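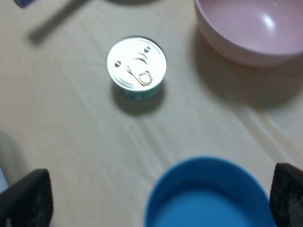 *A pull-tab can and two plastic bowls on the cloth, with the gripper fingers open below, Katdale table task.*

The **Katdale Table Challenge** is a student robotics contest in which teams program a robot arm to handle household items on a cloth-covered table. It is run by the Poltosa school robotics club and held each June. Teams get 115 minutes of setup and are scored out of 500 points.

## Scoring

Most points come from picking up an item and setting it down in the right place. Judges may restart a failed run up to 2 times without penalty, a rule that makes the published scores hard to compare. The club claims a success rate of 53 percent for its best entry, Beltance, but has not released its run logs.

## Reception

The club describes the contest as preparation for work in home robotics. The student paper *Moncrieff* was less sure – its review argued that teams tune their code to one table and one set of items, and that a change of tablecloth might undo a season of work. No entry has been tested outside the club's own room.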